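Grenmont Riders Board > Garage Talk > Winter storage: trickle charger or pull the battery?

dandy_shovel
OK so it's November and I'm having the same argument with myself I have every year. The bike is going in the back of the garage until spring. Last winter I left the battery in, on a cheap charger, and by March it wouldn't turn the starter over. New battery, $100 gone. Do I pull it this time and keep it in the basement, or buy a better charger and leave it alone? 3,689 miles this season, if that matters to anybody.

PegScraper
Better charger. Get a real maintainer, the kind that shuts itself off and checks back in, and leave the battery right where it is. I've done it that way for years on two bikes and I'm still on the battery that came with the older one. What you had was probably a plain trickle charger and it cooked the thing.

Lowside Lou
Pull it! Takes ten minutes. My garage isn't heated and I don't love the idea of something plugged in out there all winter with gas cans on the shelf. Mine sits on a piece of wood in the basement (yes I know, concrete doesn't matter anymore, my dad did it that way and so do I) and I charge it overnight once a month.

PegScraper
Lou, a charged battery is fine in the cold. It's a dead one that freezes. And who remembers once a month? I'd forget by New Year's.

Lowside Lou
I write it on the calendar lol

kchambi_rides
Katherine from the Wednesday night group here. I'm with Peg on the maintainer but dandy, check what your bike is drawing while it's parked. Mine had an aftermarket alarm that was eating the battery even with the key out. I found it with a twelve dollar meter after I'd already replaced two batteries and called the second one a lemon in front of a very patient guy at the parts counter.

dandy_shovel
Huh. I do have an alarm, came with the bike when I bought it. I've never even had the fob for it. Where would you hook up the meter, negative side?

kchambi_rides
Yep, key off, take the negative cable loose and put the meter in between the cable and the post. Start on the 10 amp setting so you don't pop the fuse in the meter. And don't turn the key on or hit the starter while it's hooked up! Ask me how I know.

N. Ocampo
You're all skipping the gas. Fill the tank, put stabilizer in it, run it long enough to get it through the carbs. A dead battery is an afternoon. Gummed up carbs on my old Cabrera were $1,457 at the shop, and that was with me taking the tank off for them.

PegScraper
$1,457?? Nestor, who did you take it to?

N. Ocampo
The place out past Funia that isn't there anymore. It included a petcock and a set of boots for the intakes, but yeah. I'm still sore about it.

Lowside Lou
I drain the bowls and don't bother with stabilizer. Never had a problem.

N. Ocampo
Draining is fine on the carbs, but you've still got a tank to think about. Half empty, it sweats and rusts on the inside. Full tank, every time.

dandy_shovel
Mine's injected so I'll do the full tank and the stabilizer. Back to the battery — I put the meter on it tonight and it's pulling 70 milliamps with the key off. Is that a lot?

kchambi_rides
That's a lot! Mine was less than that and it was flat in a few weeks. Start pulling fuses one at a time till it drops. My money's on the alarm.

Lowside Lou
Or you could pull the battery and it draws nothing :)

PegScraper
He's got you there, Katherine.

dandy_shovel
Found it, it was the alarm. Unplugged it and the reading dropped to almost nothing. I'm still getting the maintainer, sorry Lou. Anybody got one they like that comes with the ring terminals? I'd rather not take the seat off every time.

PegScraper
I've got the Dandness one, pigtail is in the box. Route it out by the left side cover and zip tie it so it's not hanging near the pipe.

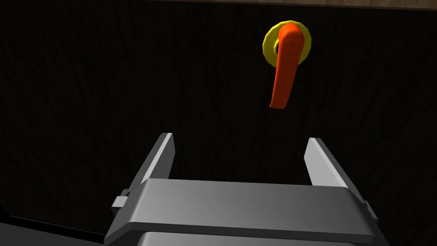 Rendered view, gray two-finger gripper and dark wall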